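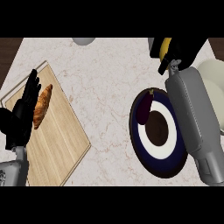
Bancada de cozinha simulada, com croissant, berinjela e um robô de dois braços.

Sobre a Breltidel

A Breltidel reúne exemplos de manipulação para sistemas de aprendizado. Trabalhamos em simulação, com tarefas curtas de cozinha: pegar um alimento, levá-lo de um lugar a outro, soltar. Cada execução é gravada do início ao fim e recebe uma instrução escrita em português e em inglês.

A empresa foi aberta por Mireille Leclerc e Themba Pillay. Hoje Consuelo Echeverri coordena os operadores e Ysaline Tessier responde pela revisão.

O acervo da cozinha, chamado Ngata, tem 1.015 execuções, das quais quase 700 já foram revisadas. As demais entram na fila por ordem de gravação. 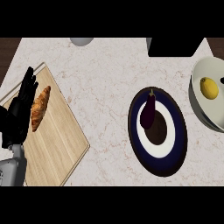

Entre uma execução e outra mudamos a posição dos objetos e o ponto de partida dos braços. Tentativas que falham também são guardadas, com marcação própria, e o cliente decide se quer recebê-las. Duas pessoas revisam cada gravação. Quando discordam, Ysaline dá a palavra final.

Entregamos os dados em lotes de 70 execuções. O próximo conjunto, Zarkley, começa a ser gravado em outubro.

Pedidos de amostra: use o formulário da página Contato.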